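So I finally did the thing I've been threatening to do since June and entered the Restville half marathon. Me! The person who used to fake a sprained ankle to get out of gym.

It was Kam-wah Hsu's idea, sort of. We were eating noodles and she said she'd signed up, and I heard my own mouth say "oh, I'll do it with you," and by the time I got home there was a confirmation email and I was 50 dollars poorer. There are 2,897 people running it this year, which makes me feel a little better because surely one of them is slower than me.

Training has been up and down. I started with the loop by the reservoir, which is flat and pretty and has a bathroom at the halfway point (important!). Then I got cocky and tried the Willach road, which goes uphill for what felt like a week. I walked most of it, ate a granola bar at the top, and had a very nice chat with a man fixing his fence. The way back down was lovely and my knees complained for three days.
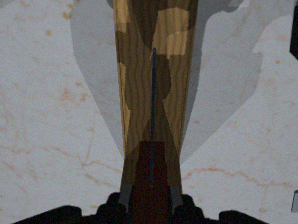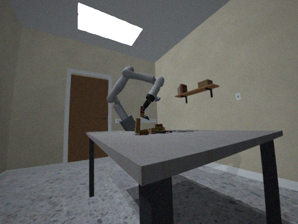

I've learned that I can't run in the morning. I've read all the posts by people who get up at five and watch the sunrise and I'm happy for them, but my legs don't work before ten. Evenings are much better, as long as I don't sit down on the couch first. If I sit down, it's over, I'm watching baking shows until bedtime.

Shoes were a whole saga too. I went in wanting the blue ones and came out with a gray pair half a size bigger than I've ever worn in my life, and my toenails are already grateful. I still miss the blue ones though. They had orange laces!

Next week is the first long run, ten miles, and Kam-wah wants to do it out past the old mill and finish at the bakery with the cardamom buns. I've said yes to the bakery and maybe to the rest. If anyone has a sock they swear by, please leave it in the comments, my left heel is a mess.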